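Traltumeck Parden Table
Owner's Manual, Section 4: Setting Up the Tabletop and Keeping It Usable
Revised Aug 1, 2021

By now the legs are on, the table is standing, and the bag of spare washers has rolled under something. Leave it there for the moment. Section 4 covers the top: where to put it, what you may rest on it, how to clean it, and how to add a basket without wrecking the finish in the first week.

You will need: a soft cotton cloth, a small bowl of lukewarm water, mild dish soap, four felt pads (in the envelope marked C), and a second adult for step 2.

4.1 Placing the table

1. Choose a spot out of direct sun. Pale tops darken in sunlight, and they darken around whatever you left standing there. The outline of a fruit bowl is permanent.

2. Lift the table by the frame under the top, one person at each end. Do not drag it. Dragging loosens the leg bolts and teaches the carpet a lesson it did not need.

3. Press down on each corner in turn. If the table rocks, turn the foot under the low corner counterclockwise until it stops.

4. Wait a day before loading the top. Carpet pile settles under the feet, and you will probably be turning one of them again.

NOTE: The maximum load is 100 pounds, spread evenly. A person standing in the middle to change a light bulb is not spread evenly.

4.2 First cleaning

5. Remove the protective film from one corner, pulling it back low and slow. If it tears, start again from the opposite corner. Swearing has been tested and makes no difference.

6. Mix one drop of soap into the bowl. One. The bottle will suggest otherwise.

7. Wring the cloth until it no longer drips and wipe along the grain, end to end. Where the grain curves, follow the general direction and do not fuss.

8. Dry at once with the other half of the cloth. 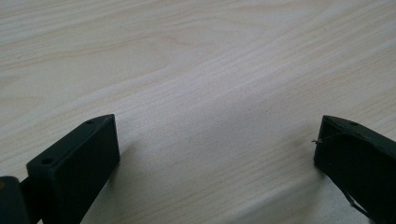
Why does the pattern on my table look different from my neighbor's?
Every top is cut from a different stretch of the sheet, so some get straight stripes and others get arches and waves. We don't match tops on request, and we don't exchange them for having too much character. If you bought two tables to stand side by side, try turning one end for end before you call us.

CAUTION: Never use scouring powder, steel wool, furniture polish or anything described on its label as "miracle." Polish leaves a film that collects fingerprints, and the usual cure for the film is more polish.

4.3 Adding a basket

Any open desk basket may be used, wire or otherwise. The Climesside range was measured for this table, but we are not going to come to your house and check.

9. Turn the basket over and run a fingertip along the bottom. Wire baskets often have a burr where two rods meet. File it down or cover it with tape.

10. Stick one felt pad under each corner. Press and hold for a slow count of 20.

11. Set the basket down from above. Sliding it into place is how most of the scratches we are sent photographs of came to be.

12. Leave it empty overnight so the glue on the pads can take hold.

NOTE: Felt pads wear out. Replace them every March, or whenever the basket starts to make a noise when moved. Griet Bosman in our parts office will mail you a new set if you send her the number printed under the top.

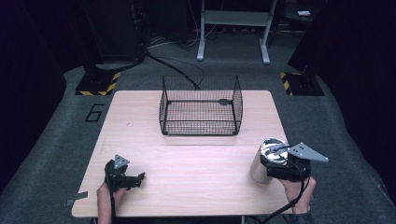

Deciding what goes where takes longer than the assembly did, and we can only offer general advice. Keep the middle clear, as that is the part you bought the table for. A black mesh basket in the middle of the far edge works well, with a tall tumbler over near the right edge, and that still leaves bare wood in front of you to work on. Left-handed owners can swap the tumbler to the other side without voiding anything. Check whether the back of your basket pokes out past the table, as a tall back panel likes to do, and if the table is going against a wall, leave a gap for it.

4.4 Drinks

13. Use a coaster under anything hot, cold or sweating – in other words, under drinks.

14. Tall tumblers go down flat, base first, with the hand still on them until they are steady. Keep them a hand's width from the edge.

15. Blot spills straight away. Blot, don't wipe, or you will have a larger spill.

CAUTION: Coffee left on the top overnight may stain. Section 7 deals with stains and should be read in a forgiving mood.

4.5 Monthly check

16. Clear everything off the top, including the things you have stopped seeing.

17. Shake out the basket over a trash can.

18. Tighten the leg bolts a quarter turn with the supplied key. If you have lost the key, any 5 mm hex key will fit.

Continue to Section 5, Fitting the Drawer. Owners of the model without a drawer may go directly to Section 6.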